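[robotclub-list] Re: Sim room for the June round – what's in, what's left

From: Gerrit Meijer
To: robotclub-list
Subject: Re: [robotclub-list] Sim room for the June round – what's in, what's left

Hi all,

Answers to the questions from last night, plus a few things I left out the first time. I've kept the relevant parts of the earlier message below each other so you don't have to go back through the archive.

> On the list, at 9:40 pm, the Tralley team wrote:
>
> We have the new room running on two of our laptops but it is very slow
> on the third one. Three questions before we start on the planner:
>
> 1. Is the layout final, or will you move the furniture again like you
> did for the practice round?
>
> 2. Our detector keeps calling the statue a person. Are we allowed to
> tell it there are no people in the room, or does that count as
> hard-coding?
>
> 3. Which doors can move? In the practice room the door was just part
> of the wall and our robot learned to ignore it.
>
> Also, the results page says 3,204 for the room seed but the readme
> has a different number. Which one do we use?

Use 3,204. The readme was copied over from the practice round and I forgot to change that line. It's fixed in the current download. If you trained on the old number your results aren't lost, but the starting positions won't match what the rest of the list is seeing, so please rerun before you post any scores.

On question 1: the walls, the carpet and the long table stay where they are. Small objects on the table can be shuffled between runs. The stool can also be shifted, though never so far that it blocks the way completely. I know some of you planned your whole route around the stool in the practice round, and that is the reason for the change.

On question 2: you can tell your detector there are no people. That's a fact about the task and it's in the rules under "known conditions." What you can't do is store the position of the statue and skip looking for it. The judges will read your code, and a fixed set of coordinates is easy to spot.

On question 3: both doors are on hinges. Neither one will move by itself during a run, but they can start at different angles. The door settings are in the same file as the lights. Please don't edit that file in your submission, only in your own copy for testing.

For those who couldn't get the room to load at all, I put a still on the project page along with the task text. The page is pasted in here so everybody has the same version.

JUNE ROUND – ROOM AND TASK

The room is a red-walled office with a gray carpet. The robot has to find the gold statue on the long table, come up to the table without touching it, and report which small items are lying on the tabletop. Then it turns, passes the blue stool and stops facing the screen or picture on the back wall. The arm isn't used in this round, so teams that built theirs on the Cladness base can leave the arm parked. 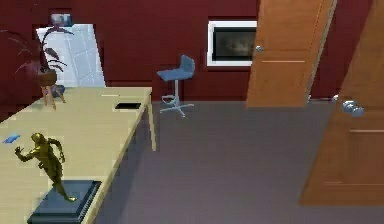 Page last changed: June, 4:15 pm, by Gerrit Meijer

Scoring is out of 1,000 per run, and the two best runs count, so the highest possible total is 2,000. Half the points in each run are for the report on the table items. The other half are split between the approach, the drive past the stool and the final stop. Touching the table, the stool or a door costs points each time. Pushing the stool over ends the run.

Notes on the objects, for people writing a detector:

The statue is a figure in mid-stride on a dark base. Its finish is shiny and the highlights shift as the robot moves, so a plain color threshold will lose parts of it. Shape works better, and so does a color range wide enough to take in the darker olive areas.

The flat things are the hard part. The black one toward the far end of the table and the small blue one near the statue have almost no height, and from a low camera they turn into thin lines. The pale strip next to the black one is worse, because it is close to the tabletop in color. Expect to miss it from some angles. You may report an item as "unknown, flat" and you'll get partial credit for it.

The plant behind the table is dark red against a red wall. It isn't one of the items to report. Several practice entries reported it anyway, or reported the pot and then reported the leaves as something else.

The stool has a star-shaped base with five feet, and the feet reach out over the carpet. If your range sensor is mounted high it will see the post and the seat and miss the feet. Please think about this before you write to the list that the collision check is broken.

Door handles stick out. The collision check includes them.

(end of pasted page)

Now the rest.

Speed on older laptops. Set the shadow quality to low and turn off reflections. The judging machine runs with both on, so do at least a few test runs with full settings before you submit. Somebody at the Van Rooij site can lend you time on the desktop there after 6 pm if your own machine won't manage it. Ask on the list first so that two teams don't show up for the same hour.

Blur. Two teams asked if the slightly soft look of the room is a bug on their side. It isn't. We left it in because the cameras on the real robots aren't much sharper, and last year several detectors that did fine in a very clean room fell apart in the hall.

Team size. The limit is still 4. If you have a fifth person who wants to help, they can be listed as a tester, and testers can write to this list and use the practice room like anyone else. They can't submit code.

Log files. Please submit the full log and leave the names alone. In the practice round we got one log that had been opened in a spreadsheet and saved again, and all the time stamps had been turned into dates. I spent an evening on that one and I don't want to do it again.

Planner. You can use the Tosix planner that comes with the download or write your own. There is no bonus for writing your own. For first-year teams I'd suggest starting with the one we supply and changing the cost settings near the table. The default keeps roughly a foot of clearance, and with that setting the robot often stops too far out to get a useful view of the flat items. Bring it down in small steps. At the tight end it will start clipping the table edge on the turn.

One more thing on the turn – the long table sits at an angle to the view in the still, and a few people took that to mean it's crooked in the room. Check the map file before you correct for it. The camera is what's turned.

> Last thing from us, will there be a second room for the final, or
> is it the same one with things moved?

Same room with things moved. I had hoped to have a second one ready, with a kitchen, but the counters aren't finished and the drawers open through each other. It may be done for the fall group. If anyone knows their way around modeling cabinets and has a free evening, write to me off the list.

Please reply under this subject line if you have more questions about the room. Questions about travel and the hall go in the other thread.

Gerrit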